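Is a vacuum storage bag set worth it for winter bedding?

Posted in Home & Storage
7th May

gudarigate
We've just moved to a flat with one built-in cupboard and I have two winter duvets, a wool blanket and a pile of spare pillows that need to disappear until December. My sister-in-law swears by vacuum bags. The ones I keep seeing are the Uvo set, which claims to shrink bedding "to a fraction of its size", a phrase that could mean nine tenths for all I know. They want £42 for the set, and that strikes me as a lot for plastic bags with a valve in them.

Has anyone used this sort of thing for a whole season? I'm not interested in what the duvet looks like five minutes after you've hoovered the air out. I want to know what it looks like in six months, and whether the duvet is any good afterwards. One of mine is feather and the other is some kind of hollow fibre. The blanket was expensive and I'd rather it didn't come out with permanent creases.

Also, does anyone know if under the bed is a bad idea? Ours is on the ground floor and the outside wall is a bit cold.

plurkmont_pete
Yes they work, had mine years, no complaints. Get the big size.

marrowfat
I'd be careful with "yes they work". I've had three different makes and they all leaked, only at different speeds. The best lot stayed flat until the autumn. The worst were puffed up again before I'd finished the airing cupboard. The trouble is nearly always the zip and hardly ever the valve. You run the little slider along, it looks shut, and there's a bit of fluff in the track at one corner. Wipe the track with a dry cloth first and go over it twice with your fingers, pressing hard.

On the feather duvet I'd say don't. The care label on mine says to store it uncompressed, and I can believe it, as the one I ignored the label on never got its loft back. Hollow fibre is more forgiving but I still wouldn't squash it to a biscuit. Take out half the air and stop. I know that defeats some of the purpose, and it's why I don't think the expensive sets earn their money.

Wool I wouldn't put in plastic at all. Wash it, dry it for a day longer than you think it needs, fold it loosely in an old cotton duvet cover and put it on the top shelf. If you're worried about moths, the cover wants to be closed properly, and cedar balls do very little that I've ever noticed. The woman at Balaskas (the bedding shop by the station, if you're anywhere near us) tried to sell me a 300 g bag of them and couldn't tell me how long they lasted.

As for cheap alternatives, people will tell you a bin liner does the same job. It keeps dust off and that's about all I'd claim for it.
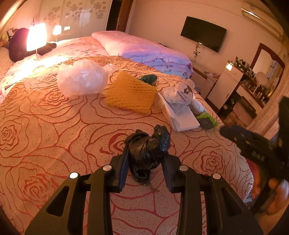
My own bedding goes away in May and I sort it on the bed, as there's nowhere else flat enough. The summer bedspread goes on first, then everything else gets piled on top and divided into keep, wash and throw. A knotted black plastic bag like that one, held over the rose bedspread, is what I mean by a bin liner's limits: you can twist it and tie it as tight as you please, but a knot in thin plastic isn't a seal, and I've never had one I could undo neatly the next winter. I end up tearing them and buying more. A zipped cotton or canvas bag costs a few pounds and you can use it until it falls to bits.

Under the bed on a cold outside wall, no, or at least not pushed right up against it. We had black spots on the back of a suitcase that way. Leave a gap and look at it every month or so. If you can bear to lose the top of the wardrobe, use that.

gudarigate
Thanks both. Pete, which make are yours, and is any of it feather? Marrowfat, that's put me off the set, I think. The feather one is going on the wardrobe and I'll try a single cheap vacuum bag on the pillows, which were free anyway.

plurkmont_pete
No idea of the make, sorry, the label came off. It's all polyester in there. Sleeping bags mostly.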